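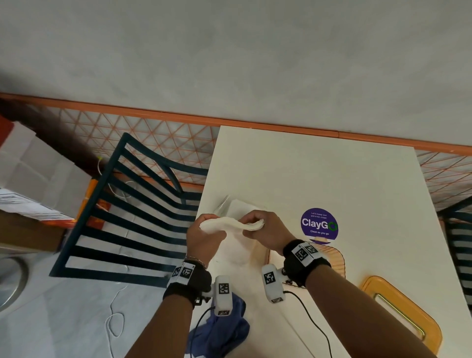 Dela Quaye asked whether paper was too difficult a material for a first attempt, and would have preferred that the group begin with rigid parts. The point was discussed at the Sunday meeting and the original choice was kept.

The Naddale Shared Workshop is building a two-armed table robot, named Koval, which is intended to learn small household tasks from recorded demonstrations. The arms are being assembled by members at their own benches. This gallery presents the demonstration work carried out at the pantry table in July. The target is 1000 recordings, of which the first 100 will be used to test the software.

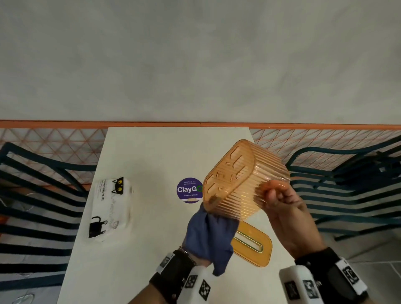 Tissue box body and lid, handled separately. Wrist markers are worn on both arms.

Translucent plastic has proved troublesome for the depth sensor, and Kaja Luik is preparing a note on the subject. Members wishing to record should reserve the table in advance and complete one practice session.

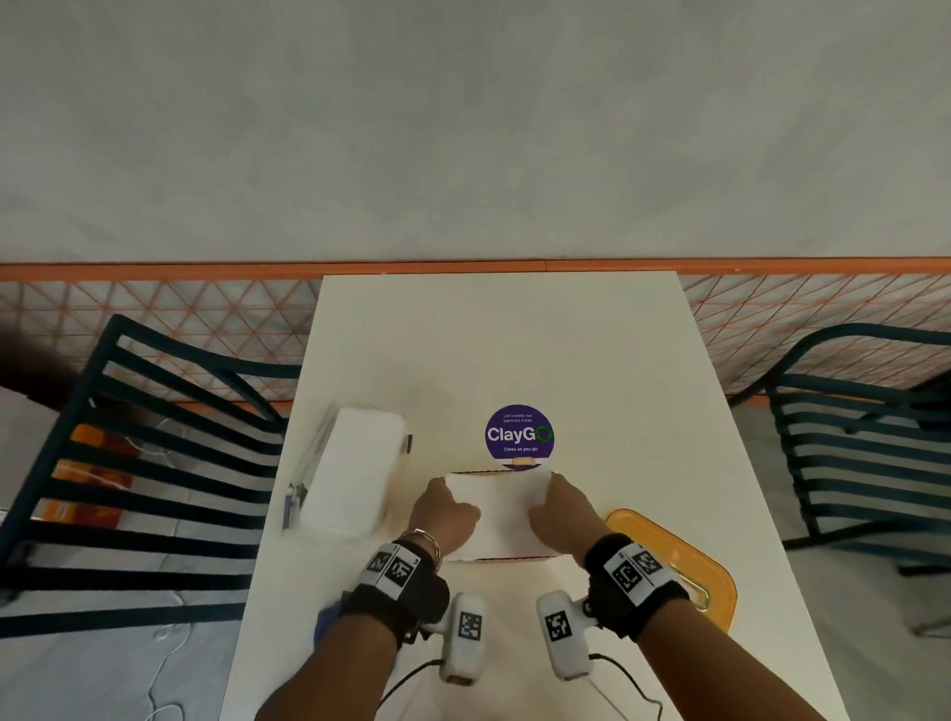 Koval's grippers open to a limited width, and this governs the objects that may be included in the task list. Cartons are to be held from opposite sides, with one hand to each, as the arms will be required to do the same. The small white cardboard box on the table is held in this way. Larger cartons will be considered once the second arm has been fitted and its cabling checked.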